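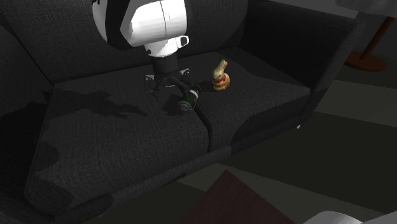

Wilterine Household Upholstery Care Notes

Version 5

Contents
What is in the set
Files
Fields
How the notes were gathered
Known gaps
Using the set
License

What is in the set

Wilterine is a set of 2,805 short notes on cleaning and mending fabric furniture at home. Each note covers one job on one kind of fabric, such as getting candle wax off wool or closing a split seam on a cotton cushion cover. The notes are in English. Most are between two and six sentences long.

The set was put together for people who build search tools and help pages for furniture shops, and for anyone who wants to study how repair advice is written.

Files

notes.csv holds the notes, one per row.
fabrics.csv lists the 13 fabric groups used in the fabric field.
changes.txt lists edits between versions.

All files are UTF-8. Commas inside a note are kept, so the text field is always quoted. Line breaks inside a note have been replaced with a single space.

Fields

id: a number that stays the same across versions. Numbers of deleted notes are not used again.
fabric: one of the fabric groups. Blends go under the fiber with the larger share.
job: clean, mend, air, or store.
stain: free text, lower case. Empty unless the job is clean.
text: the note itself.
source: clavum, demirtas, or trerkcombe.
checked: yes or no. Yes means a second reader compared the note with the care label codes for that fabric group.

How the notes were gathered

The largest share came from Clavum, a upholstery supply shop that kept a file of answers to customer letters. The Demirtaş workshop gave its printed care cards, which were typed in by hand. The rest came from an evening class in Trerkcombe, where students wrote up their own repairs.

Names, addresses, and order numbers were taken out before the first release. Spelling was changed to American usage in April. Measurements were left as the writers gave them, so cups, ounces, and milliliters all appear.

Known gaps

Leather is not covered. Velvet is thin, and most of the velvet notes deal with crushed pile.

Some Clavum notes name cleaning products that are no longer sold. These have been left in.

The stain field is uneven. Tea and coffee are sometimes entered together and sometimes apart. Version 4 merged them and lost detail, so the merge was undone.

Using the set

Load notes.csv with any reader that handles quoted fields. Filter on checked if you plan to show notes to the public. Test any cleaner on a hidden patch first, whatever the note says.

To report a mistake, open an issue with the id and the wording you think is wrong.

License

Free to use and share with credit to Wilterine. The Demirtaş cards may not be reprinted as cards.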